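Kitchen skills course returns to Flernora hall

Flernora, February 8, 2021

A free course in basic knife work and vegetable preparation has reopened at the Flernora community kitchen after a break that began in November. The first session drew 13 people, and the waiting list for the next one is already longer than the room can hold.

The course runs for three weeks. Each session lasts 120 minutes and covers one small part of home cooking, starting with onions, carrots and cabbage and finishing with a pot of soup that everyone takes home in jars.

Melquiades Robles, who cooked in hotels along the coast before moving to Flernora, wrote the program and teaches most of it. He said the onion was put first on purpose.

"Most people who come to us already cook," Robles said. "They cook every night. They just learned to cut an onion at 12 years old, standing next to somebody who was in a hurry, and they've done it the same way ever since."

Students begin by halving the onion through the root, peeling it and laying the flat side on the board. They are shown how to keep the root end whole while slicing, how to tuck the fingertips back and how to let the knife travel forward instead of pushing it straight down. Purple onions are used in the first session and brown ones in the second.

A good part of the opening hour goes to the boards themselves. The kitchen replaced its old plastic ones over the break with bamboo boards, bought with a grant from the Sundska Neighbourhood Fund. Students are asked to lay a damp cloth under the board before they pick up a knife, and to wash and dry it standing on its edge at the end of the session. Boards are not to be left soaking in the sink.

Robles said scratches and stains on a board did not bother him, provided it was scrubbed properly. He rubs the onion stains with coarse salt and half a lemon, and oils the boards every few weeks.

Knives are supplied, though students may bring their own. The second session includes a half-hour on sharpening, and anyone with a blunt knife at home is encouraged to bring it along wrapped in a tea towel or in cardboard. Kotirov Hardware on the main street has lent two sharpening stones and will take in any blades too badly chipped to be fixed in class.

The final session is given over to cooking. The soup changes with whatever the Oh family's market garden, just outside town, has to spare. At the last course it was mostly cabbage and beans. Robles said he expected plenty of zucchini this time and was not taking requests.

One student from the first session, a retired bus driver, said he had signed up after his daughter gave him a set of knives that he was too nervous to use.

"I'd been getting by with a little paring knife for everything, pumpkins included," he said. "I went home and did two onions for practice and then had to work out what to do with two onions."

The course is open to adults and to teenagers who come with a parent. There is no charge, but a gold coin toward the cost of vegetables is welcome. Students should wear closed shoes, tie back long hair and bring an apron and a clean jar with a lid. Anyone with an allergy is asked to mention it when booking so the soup can be adjusted.

Bookings can be made at the front desk of the hall or by leaving a message on the kitchen's phone line. Places that are not confirmed the day before will be offered to the waiting list.

The hall is also looking at a shorter version for older residents who have trouble with their grip. It would use smaller vegetables, lighter knives and boards with a raised corner to hold the food still. Robles has tried out several of these at home and said he would have a plan ready once the current group had finished.

Printed notes from the onion lesson are available at the front desk for people who missed the first session.

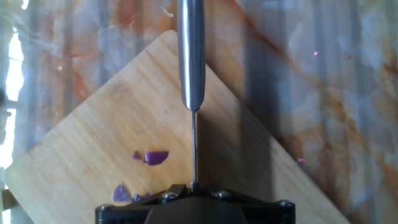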